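Back from Flustport, and I still have sand in the bottom of my bag. I keep telling people it's the nicest little town I've been to in years and they keep asking me where it is, so I figured I'd write it all down in one place.

You get there on the 311 bus, which leaves from the Driltance ferry landing and takes the long way over the hill. Sit on the left! The whole bay opens up after the second tunnel and everyone on the right side has to lean across you to see it. The fare was 40 cents more than the sign said, and the driver only takes coins, so raid your change jar before you go.

The old town is basically one steep street with a lot of stairs coming off it. At the bottom you have the harbor and the fish market, at the top you have what's left of the fort, and in between it's bakeries, laundry lines and cats. I went up to the fort twice. The first time was at noon, which was dumb, because there's no shade at all and I'd left my water at the room. The second time I went at 6:30 in the evening with a bag of cherries and stayed until the lights came on across the water.

There are 139 steps to the top according to the sign by the gate. My knees would like to file a complaint about that number.

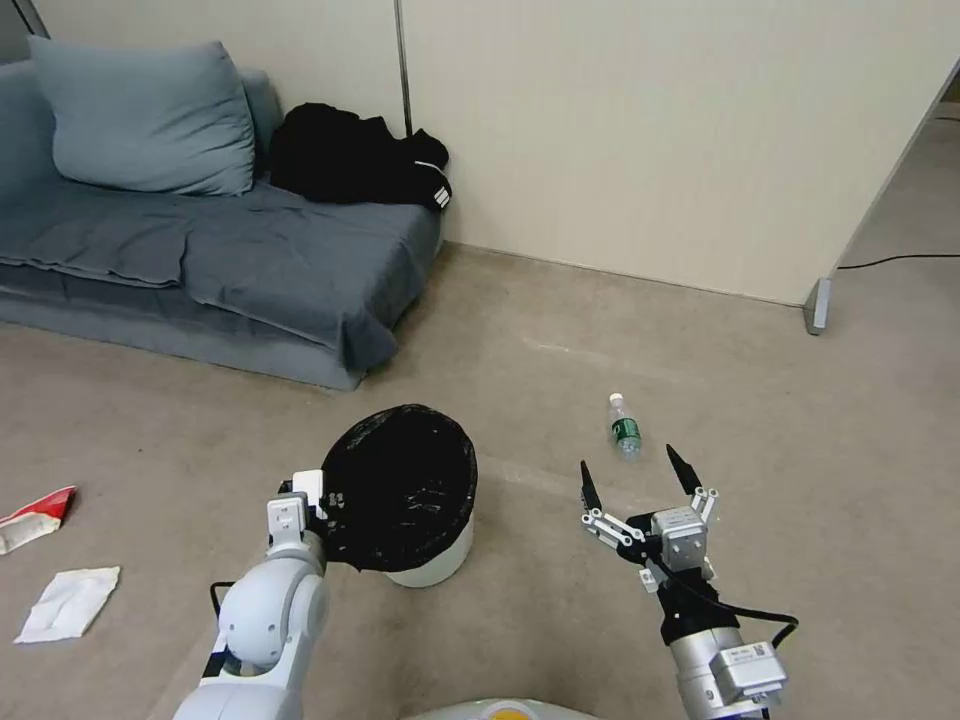 *Slow Roads Travel Club, Coast & Islands Group*

Food, then. Go to Fabbri. It's the place with the green door halfway up the hill, and it has a tiny handwritten menu that changes whenever they run out of something. I had the bean soup with fried bread on my first night and liked it so much that I ordered it again the next day for lunch (the waiter gave me a look, but he brought me extra bread). The grilled sardines are good too, just very bony, so maybe don't order them if you're in a hurry to catch a bus.

The museum is small and a bit dusty and I loved it. It's in the old customs house, and most of it is about salt: who made it, who taxed it, who smuggled it out in false-bottomed boats. The labels are only partly in English. One room upstairs is all painted wooden signs from shops that closed long ago, and I could have stayed in there all afternoon.

If you have an extra day, take the morning boat to Filano. It's an island with one road, one café and a pebble beach on the far side where the water is freezing and so clear it's silly. Bring real shoes, the path is all loose rock. The last boat back goes at 5:10 and they do not wait, I watched two people come running down the pier as we pulled out.

I went in May and it was warm enough to swim if you're stubborn. The woman at the tourist office told me September is even better, with figs everywhere and half the crowds, so guess who's already looking at ferry times.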